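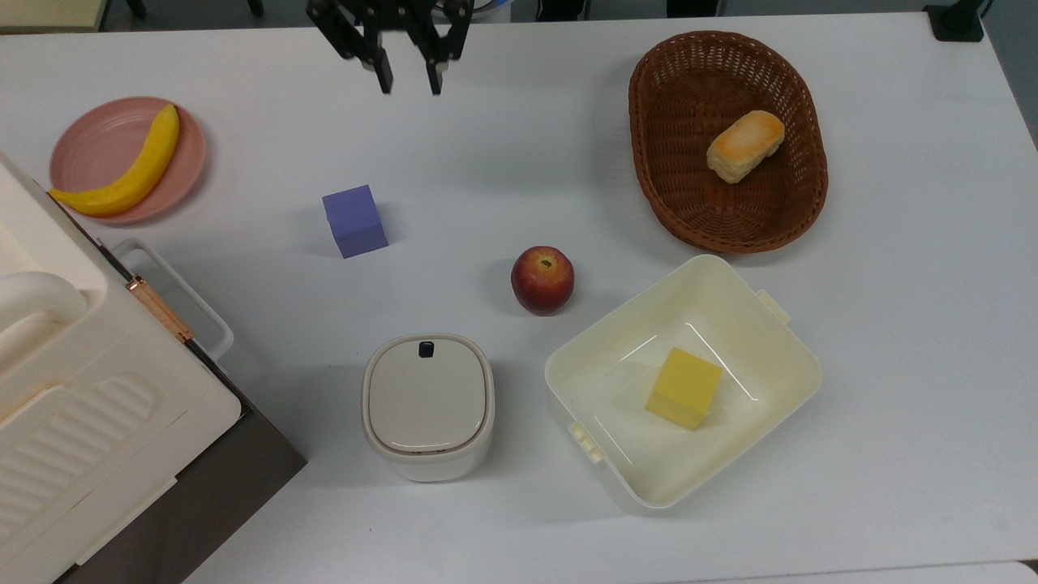
3.2 Scope of the layout rule

The rule set covers tabletop manipulation with one arm and was written by Jonatan Aasen and Bart Lambrechts as part of the Trilex project. It governs how objects are placed before a run starts and when the operator may enter the work area. Every object must have clear table on all sides, so that a failed grasp does not push a second object. The purple cube, the apple and the lidded container meet this requirement. An object in an open container, such as the bread roll in the basket, is treated as one unit with that container. The banana extends past the rim of its plate, and under rule 4 the clearance is then measured from the banana.

Home | Reports | Methods | Appendix | Contact

3.3 Approach and hold position

Before each grasp the hand stops above the table and waits for operator confirmation. Fingers point down during the hold. Tall objects take priority in planning: where boxes are stacked, the height of the upper box sets the minimum travel height for the whole run. Cables at the wrist must have enough slack for full rotation and may not touch the table.
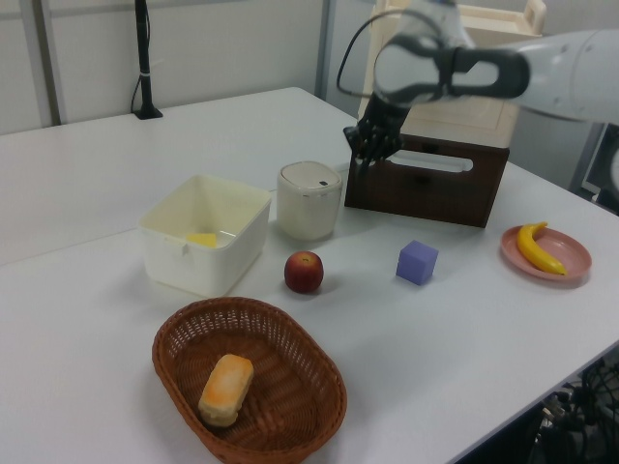
3.4 Logging

The log holds 2,789 entries, of which 1,408 passed the layout check without correction. Entries without an operator name were excluded. Speed during approach was limited to 200 mm/s. The limit was not changed when the Caruso controller was updated in April.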